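Last updated: October

Monday

Up at 5:30 to get the hall open before the early group. Nine of us for morning prayer and stretching, which is good for a wet Monday. Grażyna Sowa led it. She is reading through the Psalms in order and pairs each one with a slow set of movements, mostly seated. Today was Psalm 65. My left knee held up until the second standing part and then I used the chair.

Afterward we talked about the fall walk. It will start at the church on Witkowska and go out past the Tulla bridge and back, 24 miles over two days. Oliwia Czerwiński has the sign-up sheet and says 116 people have put their names down, counting the youth group. Last year was smaller and we still ran out of water at the halfway stop, so I asked for a second table there. She wrote it down.

Money so far is $1,915. All of it goes to the meal program. I had hoped for more by now but the envelopes from the evening service are not in yet.

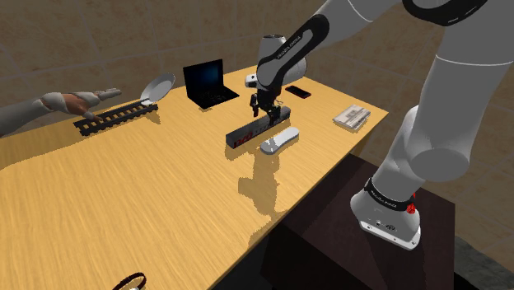

The long table and the tiled wall.

Came home at ten and slept an hour. Then I worked on my talk for Thursday night. The subject is rest, and I have too much material. I want to keep the part from Exodus about the manna on the sixth day and drop the part about sleep studies, as I don't understand them well enough to stand up and explain them. Wrote two pages and crossed out most of the first one.

Lunch was soup and the end of the bread. I am fasting from sugar until the walk and the afternoons are hard. Had an apple at three. I was short with the man on the phone from Lalero about the van rental - he wanted the deposit again and I had already paid it. Called back later and apologized. He found the payment under the wrong name.

Read the chapter for the book group, Drostotis, the one on silence. It is slow going. The writer says to sit for twenty minutes with no list in your head. I managed maybe six and then thought about the van.

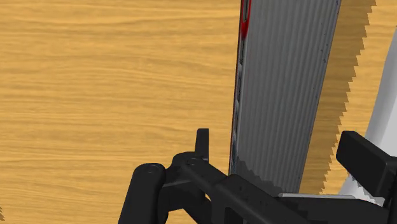 Evening

Walked the short loop before dark, no knee trouble on the flat. Prayed for Grażyna's brother on the way, and for the couple who moved into the apartment downstairs. I still have not gone down to say hello.

Rang Oliwia about the second table. She has one but no one to carry it, so I said I would bring it over in the van on the Friday before. I also need to ask for the key to the side door, pick up tape for my knee, and find the big thermos.

Bed at 9:30. Psalm 66 tomorrow.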